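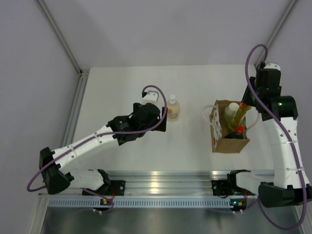
Last changed: May 3, 2024 by Melahat Dönmez

4. Bag packing task — setting up the table

Read section 3 first if your arms aren't homed.

1. Bag goes on the right, rope handle looping out to the left. Bottle to be packed stands between the two arms.

2. Check the purple cables. Loose loop past each elbow, clipped to the white link. Too tight and it pulls out at full reach.

3. Look for the green light on the right wrist. No light — power off, wait 22 seconds, try again.

4. Open Cloltia, load the Zenard profile, set the speed to 800. Not 2,000, thats the competition setting.

5. Run it 3 times with the grippers open before you let it grab anything.

CAUTION: hands off the table while either arm is live. One person on the stop button, always.

Note: bottles lean once there's a few in the bag. Fine for practise, but straighten them before a scored run.

Stuck? Ask Seidu Dankwa at club, or write it in the log so the next team knows.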